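Speaker notes – kitchen simulator talk, Clustham meet-up, May 2021

Right, start before the clicker's even working. Say hello, say thank you to Jade Caron for the room and the biscuits. Ask who in here has paid for a simulator and then stopped using it. Put my own hand up.

Who I am: I look after testing at Sandhu. We're small, we do robot arms for homes and small kitchens, and in April we had a trial of Jodon, the ready-made kitchen pack from the people at Drinport. I'm not being paid by them. They gave us the same 60 day trial anyone gets, and I've told them I'd be giving this talk and that I'd be rude where I felt like it.

What you get in the box, so to speak. A set of kitchens, the arms already set up, a task editor, and a support line that in our case was mostly Mirko Mazza answering emails far too late at night. There are 300 room layouts if you count every change of colour and every cupboard swap. Say that slowly, it got a laugh in rehearsal. Keegan reckons 10 of those are properly different kitchens and I wouldn't argue with him.

Why we wanted it: building our own rooms was eating us alive. Rhonda Boychuk spent most of last winter on one set of drawers (she'll tell you about it, buy her a drink first). So the thing I cared about was how quickly a new person could open a room, drop an arm in and get on with a job at the worktop.

Next two slides are the red kitchen, same room in both. Leave them up for a bit, let people have a proper look at the marble.
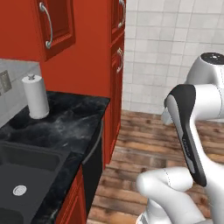
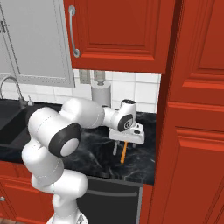
OK, so the good stuff first. Set-up was quick! Carter Fortin had never touched the package and he had an arm moving before lunch, with the manual open on his other screen and only one phone call to me. The task editor is lovely. You write down where things start and what counts as finished, press go, and it gets on with it. I'd pay for that bit on its own – Mirko, if you're in the room, please sell that bit on its own.

The shiny surfaces were a big plus for us too. Our old test rooms were all flat grey and everything we trained in them fell over when it met a real worktop. Don't go down the reflections rabbit hole here, there's always one question about it, save it for the end.

Now the grumbles. Contact with thin things is fiddly. Fingers closing on anything narrow would sometimes make it jitter, and we had to turn the time step right down, and then of course it all ran like treacle. Drinport have a fix on the way, they say. I haven't seen it.

Second grumble, the licence. It's per seat, and there are 2 kinds of seat, and I still couldn't tell you the difference. Rhonda rang them up and came away with a third answer. If you're a college or a very small team, get the price in writing before you let anybody fall in love with it.

Also the cupboard doors. You can open them, but changing how stiff the hinge is means going into a text file, and the file is badly laid out. Keegan wrote a little script for this, happy to share, come and find him at the break, he's the tall one by the radiator.

Would I buy it? We have, one year, the cheaper seats. I'd like to see more small, scruffy kitchens in the next version, the sort I've rented all my life, with the bin in the way and a door that opens onto the cooker.

If time is short, skip the bit on importing your own objects and go straight to questions. Water. Remember to repeat each question for the people at the back.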